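Re: [store-tech] In-store demo zones for connected home gear

Saturday, September 23, 2023

On the demo zone proposal, the earlier post said:

> We've been offered a fully funded demo bay by Rutico for the
> spring refit. They supply the fixtures, the screens and the
> Esteo hub, we supply the floor space and one trained staffer.
> Their June trial had 3,586 shoppers walk through and 1,241 of
> them stopped to try something. That's real engagement. I'd like
> to hear from anyone who has run one before I sign, but frankly
> I can't see the downside when the fit-out costs us nothing.

I've run one, so I'll have a go at the downside.

First, the numbers. 1,241 people "tried something". What did they try? In our store the favourite thing to try was the light switch. Kids would turn the lamp purple, the parent would say very nice, and off they went to buy paint. Rutico's counter logged every one of those as an interaction. Ask them how many of the 1,241 left with a box under their arm. I asked the same question about our bay and got a slide about brand warmth.

Second, "costs us nothing". Go and look at what the floor space earns you now. Ours replaced a very dull run of power boards, batteries and extension leads, and I would have that run back tomorrow. The dull stuff sold all day without anyone having to explain it.

Do the layout at full size before you agree to a footprint, too. The plan they send is always drawn as though customers don't have trolleys.

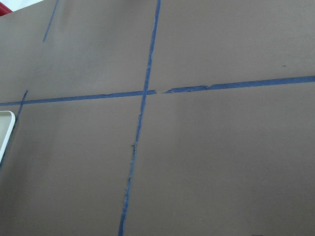
What the contract says about staff

Read the part on the trained staffer twice. In ours, that person had to be at the bay during all trading hours, and the training was an online module that had to be redone whenever Esteo changed the app. When our person was off sick the bay counted as "unattended" and we lost that week's display payment. I can't say whether your version has the same clause. Look for it under service levels, not under staffing.

Also ask who fixes things. The hub dropped off the store network every time the network was patched, and the support line wanted the serial number off a unit that was screwed to the back of a wall panel. For a good part of the winter our smart home of the future was a sign saying back soon.

> They're also keen for us to carry the Gál sensors as the
> add-on sale, on the same terms as the hub.

Are they on the same returns terms? Check. We took the Gál door sensors on that understanding and found out that opened packs came back at our cost. Opened packs are the only kind you get, as people can't tell whether a sensor suits their door until it's out of the packet. The colour was wrong for half of them anyway.

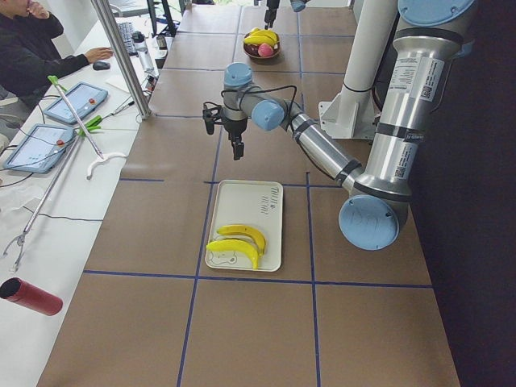
Things I'd want in writing

1. Sales per week for each trial store, by product, with the bay and without it. If they only have foot traffic, treat that as your answer.

2. A removal date and who pays for it. We were quoted 2,000 dollars to pull ours out and make good the floor, after being told it was "modular".

3. What happens to the display stock if Esteo drops a model. We had 3 thermostats on the wall that could no longer be bought anywhere.

4. Whether shopper data from the demo screens goes to you, to Rutico or to both. Your privacy notice will need to cover it either way.

Someone up the thread mentioned Aseck as an alternative. I've only seen their catalogue. It's a plain shelf unit with a working doorbell and a tear-off leaflet, and you buy it outright. No counter, no screens, no payment. I'm not recommending it – I don't know anyone who has kept one past a year – but at least you can work out for yourself what it costs.

I might be wrong about all of this and your customers may be keener than mine. If Rutico will give you the weekly sales sheets, post them here, with the store names blacked out if they insist. I'd like to see them.

> They need an answer by the end of the month to hold the slot.

They told us that as well. The slot was still there in the new year.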